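# Dunbar packing firm says its reused boxes are good for four trips
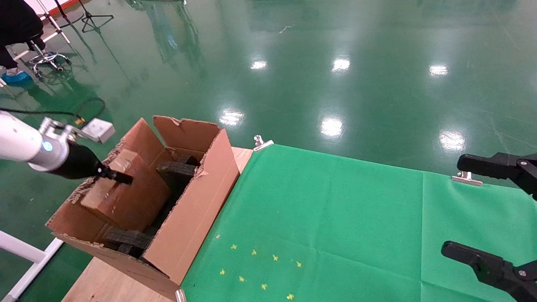 *An open carton on the table with a smaller box and black foam packing inside. The rim of the larger box is torn.*

DUNBAR, May 31, 2026 — A local packing company wants its customers to stop throwing out cardboard boxes after one delivery. Whether the boxes are up to it is another matter.

Lesitance, which packs small household orders for online shops, said it will begin sending goods out in used cartons in June. Each carton is supposed to make 4 trips before it is recycled. Shoppers who return one within 48 hours of delivery will get $2 off their next order.

The company says it tried the plan on 538 orders this spring and was "very pleased" with the results. It did not say how many of those orders arrived damaged, or how many boxes came back at all. Asked for both numbers, it sent a copy of its press release.

The method is simple enough. The item goes into a small taped box, the small box goes into a bigger one, and pieces of foam are pushed in around it. Foam does a lot of the work when the outer walls are worn, and Lesitance has not said if the foam will be reused too.

Clevitz, a housewares shop that took part in the spring trial, said it has not decided whether to continue. Its customers pay full price for shipping and may not like getting a carton with creased flaps — even with a discount on the next one.

Lesitance said every box will be checked by hand before it is packed again. It has not published the standard its packers will use, and did not say how big a tear would take a box out of service.

The first reused boxes are due to go out in June.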